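Trinidad Villanueva
26 out. 2021

1/ Trabalho com arrendamento e venda de apartamentos há nove anos. Perguntam-me muitas vezes o que convém confirmar antes de assinar um contrato de arrendamento. Deixo aqui a lista que uso com os meus clientes.

2/ Caderneta predial e licença de utilização. Peçam cópia das duas. O nome do senhorio tem de bater certo com o da caderneta. Se quem assina é outra pessoa, peçam a procuração.

3/ Caução. No último contrato que tratei, na Rua Guthrie, a renda era de 533 euros e o senhorio queria três meses de caução. Ficou em dois. Quase sempre há margem para conversar, mas antes de assinar — depois já não.

4/ Inventário. Cozinha equipada tem de vir discriminada: placa, forno, frigorífico, com marca e estado. O que for do inquilino fica fora da lista.

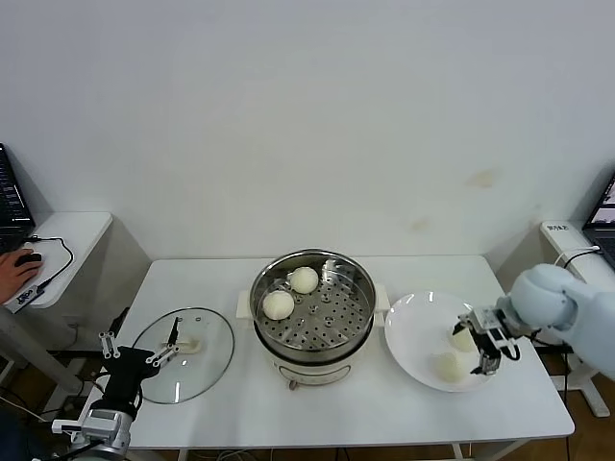
5/ Paredes e tetos. Manchas, fissuras e buracos vão para um anexo com fotografias, assinado pelos dois. O Omar Obeidat, meu colega na Skarkari, faz uma folha por divisão. Eu faço uma só para a casa toda.

6/ Condomínio. Perguntem se há obras aprovadas. Num prédio que acompanhei havia uma quota extra de 1563 euros por fração, a pagar em novembro. É despesa do proprietário, salvo acordo escrito em contrário — leiam essa cláusula com calma.

7/ Contadores. Anotem as leituras de água, luz e gás no dia das chaves. Mandem por e-mail ao senhorio nesse mesmo dia.

8/ Recibos. O contrato deve ser comunicado às Finanças. Se vos propuserem uma renda mais baixa sem recibo, eu não aceitava.

9/ Amanhã escrevo sobre fiadores. Se tiverem dúvidas sobre esse tema, deixem nas respostas que eu junto tudo.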